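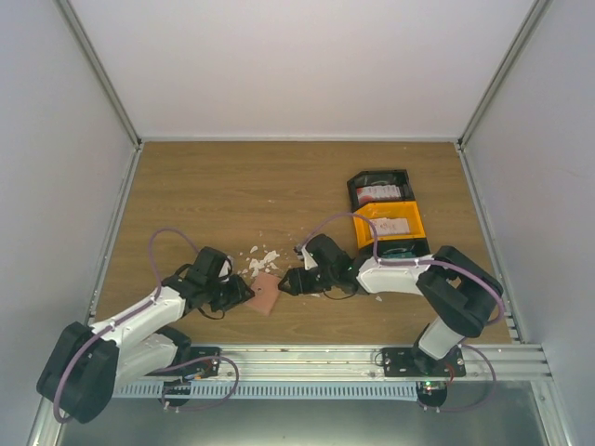
**Thread: Wood-grain tops for laying out and folding. Converts, step forward!**

**plainhem**

I've finally cleared the back room and put a proper table in it, and I'm so pleased with it that I have to tell someone who won't glaze over. Medium brown top, fine grain going side to side. I keep walking in just to look at it!

For years I did all my laying out on the bed, or on the kitchen table once the breakfast things were gone. Everything came out slightly crooked and I put it down to me. Now I lay a piece flat on the table, bring the bottom edge along one of the grain lines, and it's straight. I did a whole pile of napkins after tea last night and the corners met on every one (I did go back and check).

So two questions. Does anyone else use the grain as a guide, or have I just gone a bit giddy over new furniture? And what do you put on the top, if anything? It's bare at the moment and I'm nervous of marking it.

---

**oddsock_61**

Not giddy at all, I do the same. Mine's an old door on trestles, but it has lovely close lines and I've used them for pillowcases for years. It's best with anything that has one good straight edge to begin with. Tea towels that have gone wonky in the wash will fight you whatever you put them on.

What height is yours? Height made more difference to me than the top did.

---

**plainhem**

861 mm, because I measured it when I was working out if the stool would go under (it won't). It's a bit higher than the kitchen table and my back can tell.

Wonky tea towels, yes. I have a set from the Lata stall at Trestville market and not one of them is square. Beautiful things, though, and they dry glasses like nothing else.

---

**Fennick**

I'm going to be the grump here. Grain lines aren't a ruler. On real timber they wander, and if you line a hem up with a line that drifts by a few millimetres along the length, you've folded a drift into it. Get a cutting mat with a printed grid, put it on the table and be done with it.

Nice to have a clear table, mind. Enjoy it while it lasts.

---

**oddsock_61**

A mat's fine if your pieces fit on the mat! I fold double sheets. I'd need one the size of a rug.

---

**Fennick**

Then tape. A strip of masking tape along the front edge and another up one side. Costs next to nothing and it's dead straight if you put it down straight.

---

**marl_and_moss**

Masking tape on a finished top in August in a south-facing room. Ask me how I spent an evening with a cloth and some cooking oil. Take it up the same day, please, whoever's reading this.

I'm with the original poster. For napkins and hand towels the grain is plenty good enough, and it's lovely to have the help built into the table. Nobody's going to hold my napkins up to a set square. I get the first one right, then lay each new one beside it and match them by eye.

---

**plainhem**

Ooh, I like the idea of matching to the first one. I've been lining up every single piece from scratch.

@Fennick I take the point about drift. I put a long ruler on the top this morning and over the width of a napkin I couldn't find any drift to speak of. Over the full width of the table it did wander a bit. So I think you're right about sheets and I'm right about napkins, and I'm very happy with that.

---

**Fennick**

I can live with that.

---

**quiltbarrow**

Lovely thread! I've come over from the sewing section because somebody linked it.

On what to put on it: is it solid or a printed surface? If it's printed, leave it alone, wipe it with a damp cloth and that's all it needs. If it's solid, I'd use a hard wax oil. I put 2 thin coats of Koller on mine, left it overnight between them and it's been a joy. Cloth slides over it nicely, which you want for folding. You don't want it for cutting, so if you cut as well, put something grippy underneath.

Do a patch where it won't show first, as mine came up a good deal darker than I'd expected.

---

**plainhem**

It's solid, 19 mm thick according to the label from Dreltton. They cut it to size for me and were ever so patient about me ringing back to change the width.

How long before you could put pale cloth on it after oiling? That's the bit that frightens me. I've got cream linen waiting.

---

**quiltbarrow**

I gave it around a week and then rubbed an old white hanky hard over every bit of it. There was a faint yellow smudge in one corner, so I left it a few more days and tried again. Clean as anything after that. I wouldn't rush with cream linen!

---

**hobb_end**

Another vote for leaving it bare, if nobody is going to eat at it. I've had an untreated top for folding and wrapping for years. It's gone a bit silky where my hands go and I think it's nicer now than when it was new. The whole trick is no mugs. One mug and you've got a ring for life.

---

**marl_and_moss**

No mugs is a rule I've broken in every room of my house.

---

**oddsock_61**

Same. Oil it.

While we're all here, can we talk about where to stand? I used to fold from the long side and stretch across. Now I put the piece towards the left and turn the cloth when I need the far corner, so I'm never leaning. The right-hand end is for the finished pile. It sounds fussy and it has sped me up no end.

---

**plainhem**

I do it the other way round, finished pile on the left, and I suspect that's only where the door is. I'll try yours tonight.

I've also found that smoothing from the middle outwards gets rid of the bubble you get when you start at one edge and push. Flat of the hand, not the fingertips. My gran did it like that and I'd completely forgotten until I had enough space to do it again.

---

**Fennick**

Middle outwards is right. Same with wallpaper.

---

**quiltbarrow**

And wadding, and pastry! Though I pick pastry up and turn it a bit as well.

How many do you stack before they start sliding? I get to 6 napkins and then the pile has a lean on.

---

**hobb_end**

Turn every other one round so the thick folded side isn't always on the same side. You'll get a lot more than that.

---

**plainhem**

Tried it, and it works! The stack is sitting there dead level and I've left it out overnight so I can admire it at breakfast.

Decision made on the top too. I'm oiling it with the Koller, patch on the underside first, and the cream linen can stay in the cupboard until the hanky comes up clean. I'll come back and report on the colour.

---

**marl_and_moss**

Please do. And put the mug on the windowsill.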